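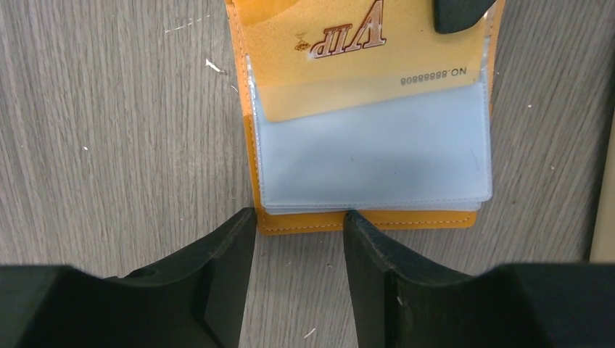 ## Week 4: Loyalty programs and customer tiers

Read the Latora case before the tutorial. The Prosside case moves to next week.

### Terms

- **Earn rate:** points or credit given per dollar spent.
- **Burn rate:** the share of issued points that members redeem in a period.
- **Breakage:** points that expire or are never claimed.
- **Tier threshold:** the spend or visit count needed to reach a level.

### Tier design

Most programs sort members by spend over 12 months. Latora, a homewares chain, started with four tiers and cut back to 2 when staff couldn't explain the middle ones at the counter. Its upper tier held around 25 per cent of members, which Czerwiński argues was too many for the benefits to feel like a privilege.

Visit-based tiers suit businesses with small, frequent sales. A café that ranks by spend will favour the office manager who orders catering once a month over the regular who comes in every morning.

### Accounting treatment

Unredeemed points are a liability. Part of the sale price is deferred and recognised as revenue when points are redeemed or expire. Expected breakage is estimated at the time of sale and reviewed each reporting period.

Worked problem: Zatano issues points worth $90 and expects $46 to be redeemed. Calculate expected breakage as a percentage of points issued. Show your working.

### Reading

Sławomir Czerwiński, course reader, chapter on tiered membership. Skip the section on airline alliances.

### For the tutorial

Bring the terms of a program you belong to. Find the expiry clause and mark any wording that lets the business change benefits without notice.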